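Bevora Floor Finishes
Frequently Asked Questions: Site-Finished and Prefinished Hardwood

Moisture and acclimation

How long should boards sit in the house before installation?
There is no fixed number of days. Acclimation is complete when the moisture content of the boards is within 2 percentage points of the subfloor for planks 3 inches and wider, or within 4 points for narrower strip. Take readings from several bundles and from the middle of the stack as well as the top. The heating or cooling system must be running at normal living conditions during this period.

What indoor humidity does a hardwood floor need?
Between 35 and 55 percent, all year. Below this range boards shrink across their width and gaps open at the seams. Above it they swell, and the edges may rise above the centers (cupping). Small seasonal gaps that close again by summer are normal and are not covered by the finish warranty.

Can I sand a cupped floor flat?
Not while it is still wet. A cupped floor that is sanded early will crown when it dries, with the centers standing higher than the edges. Find the source of the moisture, correct it, and wait until readings from the top and bottom of the boards agree.

Color and grade

Why do the boards in my order vary so much in color?
Color variation is a matter of grade and species. Clear grades are sorted for uniform appearance. Common grades admit heartwood and sapwood in the same bundle, along with knots, mineral marks and streaked grain. None of these affects the strength of the floor. To spread the variation evenly, open at least four cartons at a time and lay out several rows before fastening.

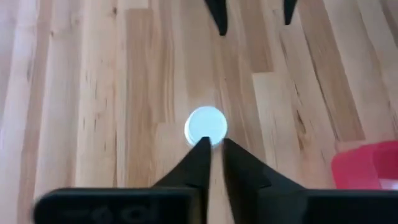
Grade also sets the average board length. Lower grades contain more short pieces, so more end joints will show in the finished floor. Keep end joints in adjacent rows at least 6 inches apart for strip and 8 to 10 inches apart for plank. Avoid H patterns and regular stair-step patterns.

Will the color change over time?
Yes. Most species shift during the first year of exposure to light. Maple and oak tend toward amber, cherry darkens considerably, and walnut becomes lighter. Areas under rugs change more slowly. Oil-based finishes add an amber tone of their own. Waterborne finishes add very little.

Does Covix 77 contain a stain?
No. Covix 77 is a clear waterborne topcoat. If you want color, apply the stain first and let it dry completely before sealing. Test the full system, including all topcoats, on an offcut from the same lot.

Finish and recoating

What is the difference between Covix 77 and Covix 310?
Covix 77 is a one-component finish for bedrooms, living rooms and other areas with ordinary household traffic. Covix 310 is a two-component finish for entries, kitchens and commercial rooms. Once the hardener is mixed in, Covix 310 must be used within four hours. Leftover mixed product cannot be stored.

Can I put Covix over an old Bauerfeind oil finish?
Only after the oil has been sanded off completely. Penetrating oils and waxes prevent adhesion, and light abrasion with a screen does not remove them. If you are unsure what is on the floor, contact technical support before opening the can.

When can the room be used again?
Light foot traffic in socks after 24 hours, furniture after three days, area rugs after 11 days. Do not wet the floor during this time. Low temperature and high humidity extend all of these intervals.

How do I know when to recoat?
Place a few drops of water on a worn area. If the water beads, the film is intact. If it soaks in and the wood darkens, the finish has worn through, and the area may need sanding. Recoating should be done before that point, when the surface looks dull but bare wood is not yet exposed.

Cleaning

May I use a steam mop?
No. Steam enters the seams and can cause whitening, peeling and swelling along the edges. Use a lightly damp microfiber pad and a neutral cleaner. Vinegar, ammonia and oil soaps should also be avoided.

Orders and samples

Where is the lot number?
On the carton label, below the grade mark. Include it with any claim. Labels from the Billach mill carry the lot number on the short end of the carton only. The warranty terms are given in data sheet 266.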